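ブラルデール研究機構 > 広報 > 研究インタビュー

当サイトでは利便性の向上のためCookieを使用しています。閲覧を続けることで、使用に同意いただいたものとみなします。

触れる手前で記録を区切る ― 把持学習における新しい分節手法について

2022年3月21日 文・構成:オリアナ・アラルコン(広報室)

ブラルデール研究機構の操作学習研究室は、形や硬さの異なる日用品をロボットハンドに扱わせるための学習手法「Neselix」の評価結果を取りまとめた。人が遠隔で操作した記録を学習に用いる点は従来と同じであるが、記録をどこで区切るかという点に独自の考え方がある。研究代表者のセレステ・パレデス主任研究員と、実験設計を担当したゴピナート・ピント研究員に話を聞いた。

パレデス主任研究員によれば、出発点は前身の課題で得られた記録の見直しであった。当時は一つの物体をつかみ、移し、離すまでを一件として扱っていた。

「一件の中に性質の異なる動作が混在しておりました。物体に近づく動き、指の形を整える動き、力をかける動きは、それぞれ手がかりとする情報が違います。それを一続きのものとして学習させますと、平均的な動作は獲得できますが、初めて見る物体に対して指の準備が遅れるという傾向が残りました」

そこで研究室が着目したのが、指が物体に触れる直前の短い区間である。熟練した操作者の記録では、この区間で手首の速度がいったん落ち、指の開き方が物体の形に合わせて変わる。Neselixでは、速度と指関節の変化からこの区間を検出し、その前後で記録を分ける。研究室内ではこれを「手前区間」と呼んでいる。

ピント研究員は、検出の基準を決めるまでに時間を要したと説明する。

「速度だけを見ますと、操作者が迷って止まった箇所まで拾ってしまいます。指関節の変化を加えることで多くは除外できましたが、大きく軟らかい物体では、いつ触れたのかが人の目にも判然としません。縫いぐるみの毛並みに指先が沈んでいくような場合です。最終的には、接触を一点の時刻として定めることをやめ、幅のある区間として扱うことにいたしました」

学習に用いた操作記録は3,000件である。このうち500件については、研究員が手作業で手前区間の開始と終了を付し、自動検出の結果と照合した。照合作業は二名が独立に行い、判断が分かれた記録には両者の注釈を残している。

「注釈を一つに統一しないという方針には、内部でも異論がございました」とパレデス主任研究員は述べる。「しかしながら、判断が分かれる記録は、ほとんどが軟らかい物体か透明な物体に関するものでした。意見の相違そのものが、対象の難しさを示す情報になっております。現在は、注釈の幅を学習時の重みとして利用しています」

評価は、学習に一度も用いていない32種類の物体を対象とし、160通りの配置で実施した。比較対象には、同じ記録を従来どおり物体単位で区切って学習させたモデルを用いた。手前区間で区切ったモデルは、細い棒状の物体と透明な容器において把持の成立率が明確に上回った。袋状の物体では差が小さく、配置によっては従来の区切り方が優る結果も得られている。

袋状の物体について尋ねると、ピント研究員は次のように答えた。

「菓子の袋などは、指が触れた瞬間に形が変わります。手前区間で整えた指の形が、触れた後にはもう適切でないことがあるのです。私どもの手法は触れる前の準備を改善するものですから、触れた後の修正については別の仕組みが必要であると考えております。報告書でもその点は限界として明記いたしました」

物体の選定にあたっては、寸法や質量をそろえた試験用の部品を使わず、店頭で入手できる品を中心とした。選定基準の作成には、共同研究先であるDaltedix社のオクタビオ・ペレイラ氏が加わっている。棒状、円筒、袋、軟体、複雑な輪郭を持つ玩具という区分を設け、各区分から配置ごとに組み合わせを選ぶ方式である。
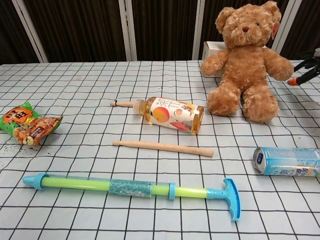 最終更新:2022年4月

作業台には細い黒線の格子が入った淡い色の布を敷いている。縫いぐるみのクマのように嵩のある品と、木製のドラムスティックのように細い品とを同じ台に載せ、横倒しの飲料ボトルや缶、ポンプ式の水鉄砲も組み合わせる。布にしわが寄って線が曲がることは許容しており、パレデス主任研究員はこれを意図した条件であると説明する。

「台の面を完全に整えた環境で得られた結果は、外部の方が再現される際に食い違いが生じやすいものです。布のしわ程度の乱れは、最初から評価に含めておくべきだと判断いたしました」

配置の難度については、物体同士の間隔と重なりによって三段階に分類した。ボトルの陰にスティックの一部が隠れるような配置は、中位以上の難度に当たる。ピント研究員は、隠れた部分の長さを推定させる工夫は今回行っていないと述べ、見えている範囲だけで指の準備ができるかどうかを確かめることに目的を絞ったと付け加えた。

透明な容器に関する結果は、研究室にとっても予想を上回るものであったという。

「中身の入った飲料ボトルは、ラベルのある部分とない部分とで見え方が大きく異なります。物体単位で学習したモデルは、ラベルの中央に手を向ける傾向が強く出ました。手前区間を用いたモデルでは、近づく途中で向きを改める動作が現れております。理由の解析は途中ですので、断定は控えたいと存じます」(パレデス主任研究員)

操作者の負担についても触れておきたい。Neselixは記録後の処理に関する手法であり、操作者に特別な動作を求めない。研究室では操作手順書を改訂したが、変更は、物体に触れる前に急がないよう促す一文を加えたことにとどまる。操作者の訓練を担当するベンハミン・キロガ技師からは、この一文により初心者の記録にも手前区間が現れやすくなったとの報告が寄せられている。ただし、改訂の前後で操作者の構成が異なるため、効果の検証は次年度の課題とされた。

今後について、パレデス主任研究員は、手前区間の検出を両手の作業に広げる計画を挙げた。左右の手では物体に触れる時期が異なり、一方の手の区間が他方の動作の途中に重なる。区間の定義を手ごとに分けるか、作業全体で一つとするかは、まだ結論が出ていない。

「どちらの定義にも利点がございます。まずは片手の記録と同じ基準で注釈を付け、二名の判断がどの程度分かれるかを調べるところから着手いたします」

評価に用いた配置表と注釈の手引きは、機構内の審査を経たうえで、研究室の資料ページに掲載する予定である。共同利用に関する問い合わせは、広報室が受け付けている。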